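The Case for Renting the Hand Tool Before Buying the Arm

Jul 5, 2022

Most of the sales material for household manipulation begins with the arm. The buyer sees payload, reach, repeatability, and a price, and works backward from there to a task. I think the order is wrong for small labs and for any company that has not yet trained a policy of its own. The Skitudura collection kit is a reasonable argument for doing it the other way, and it has faults that the vendor should fix before asking for a longer commitment.

The kit is a hand-held two-finger gripper with matching finger geometry for the arm it is meant to feed. It rents for 800 dollars a month per unit, with processing included up to 319 episodes a day. Past that limit the uploads queue until the next morning. A bench arm of comparable finger size, bought outright, costs many times the monthly fee and then sits on one table. The hand tool goes where the task is. For soft goods, beds, shelves, and floors, that difference matters more than any line on the arm's data sheet.

I have used two of the units for six weeks. Setup took an afternoon. The calibration routine is short and fails clearly, with an error code that matches the manual. Finger travel is smooth through most of the range, with a slight stiffness near full closure that I measured on one unit and could not find on the other. The vendor calls this within tolerance. It probably is, but the tolerance is not published.

The finger shape is the best part of the product. The curved, ribbed fingers yield along their length and close on a fold of fabric without much care from the operator. Rigid parallel jaws need a better approach angle for the same fold, and a tired operator stops providing one. Fabric is where cheap kits usually fall down, and on a plain sheet over a mattress the Skitudura fingers gave me usable grasps from nearly any direction.
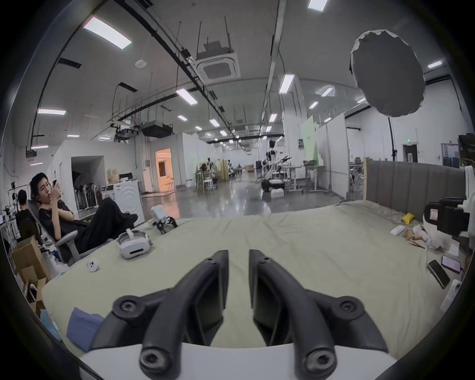 Lanying Pan disagrees with the premise. Her objection is that a person's wrist is a poor stand-in for a six-axis arm, that people reach into postures the arm cannot hold, and that a large share of what looks like good data in the hand is discarded once joint limits are applied. She would put the rental money into an arm on day one and collect less, all of it executable.

The objection is correct in its mechanics and I do not think it settles the purchase. Joint limits can be checked after collection, and the kit's software does check them, though only in the batch report. What cannot be added after collection is variety. A fixed arm in front of a fixed table sees the same lighting and the same approach for as long as it stays bolted down. A policy trained on that set tends to learn the table. I would sooner throw out infeasible episodes than go without the surfaces and clutter that a real bedroom or kitchen contains.

Her point does identify the first thing Skitudura should change. The feasibility check has to run on the device, during the episode, with a tone or a light when the wrist leaves the reachable set. Gallero already does this on its competing tool. The Gallero fingers are flat and slip on cotton, so I would not trade one for the other, but the live warning is plainly useful. Operators correct themselves within a shift when they can hear the mistake.

The second fault is weight. The unit is balanced toward the front, and the load lands on the thumb. Yuxi Feng ran the longer sessions on our side and moved to shorter blocks with a change of hands between them, which fixed the fatigue and introduced a left-right imbalance in the data that we then had to correct in sampling. A counterweight in the base would cost very little.

The third is the contract. The minimum term is six months. Raw recordings are kept on the vendor's servers and exported in a format that needs the vendor's reader. The reader is free today. I asked for a written statement that it would remain free after the term ends and received a paragraph about partnership. Any buyer should hold out for an open export before signing, and should test the export on a full day of data, as the sample file is too small to show how slow it is.

There is also the matter of which arm comes next. The kit is sold as arm-neutral, but finger mounts are only supplied for the Kong and Flevulis flanges. Other flanges need an adapter plate, which shifts the tool center point and has to be entered by hand in the configuration file. The manual gives this one sentence.

My recommendation is to rent two units, collect on the surfaces you intend to sell into, and put off the arm until the batch reports show a stable rejection rate. If the rate stays high, Pan is right for your task and the arm should be ordered. If it falls, you will know the reach you need and can buy a smaller arm than the one in the brochure.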